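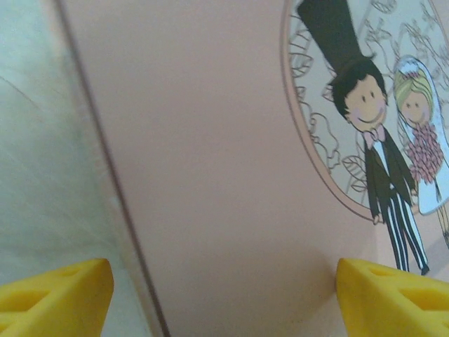

Peach-pink side, printed circle, up close.

I've been going through storage cases again. The criteria are the same as last November: the lid must close without being forced, the contents must not shift when the case is carried, and it has to fit the Skarkholm shelf, which gives me 71 mm of clearance between boards.

The pink one went through the usual routine. Put it on a flat surface, square it up, open, load, close, move to the other side, repeat. I log a case as passed at 80 cycles. Johannes Nkuna reckons the number should be 1,000, but he isn't the one writing up the log. 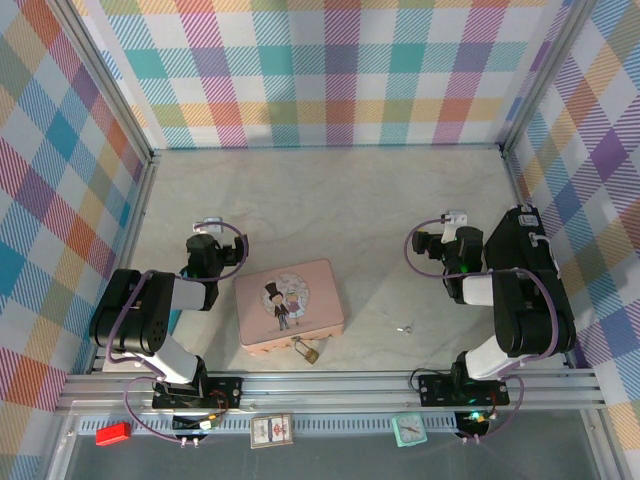
Placement matters more than I expected. If the case starts left of centre there is enough clear area on the right to lay the contents out before they go back in. Start it in the middle and you end up stacking things, then unstacking them to find the one that goes in first.

Notes so far:

Hard cases hold their colour better than fabric, but pale ones show every scuff. A damp cloth does most of it.

Printed panels wear at the corners first. Keep grit off the shelf.

The Bellska organiser I tried in autumn failed on lid fit after 2 weeks. Mpho Mokoena has it now and keeps buttons in it with the lid off.

The Skodinar insert trays are about a finger's width too long for most small cases. I trimmed mine with a craft knife and sanded the cut edge.

Next up is the Ketilsson case, same shelf and same log sheet. I'll add the measurements to this post when I have them.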